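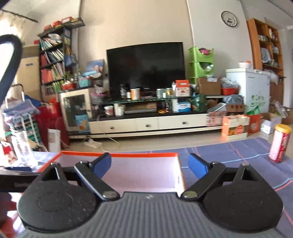

Tray and canister on the floor mat.

July, 14:20. Stukby cutter boat, hydraulics and weed rake

Hour meter at start: 1,254. Boat on the trestles, drain plugs out, both bilges dried.

Rake lift still creeping down under load. Swapped the left ram for the spare from Bastthorpe and repeated the hold test with 76 kg on the tines. Same droop, so the ram is fine and goes back on the shelf. Suspect the check valve in the Hájek block. Seat looks scored under the glass. New seat on order, part 2817 in the old list (check against the new list before paying).

Paddle drive: chain slack on the right side past the limit. Took out one link, retensioned, greased both bearings. Left side within limits, not touched.

Knife bar: 11 sections blunt, 2 chipped. Chipped ones replaced, rest ground on the bench. Reed stems at Grisirwood are thicker than last season and the bar stalled twice there at low revs. Try a higher idle before changing the gearing.

Dry weight without rake, slings and load cell: 773 kg. The plate figure is lower, but it predates the steel bow guard. Trailer sheet needs correcting.

To do: fit valve seat, bleed circuit, repeat hold test with the same load. Float test in the pond after that. Slings to be returned to Bastthorpe.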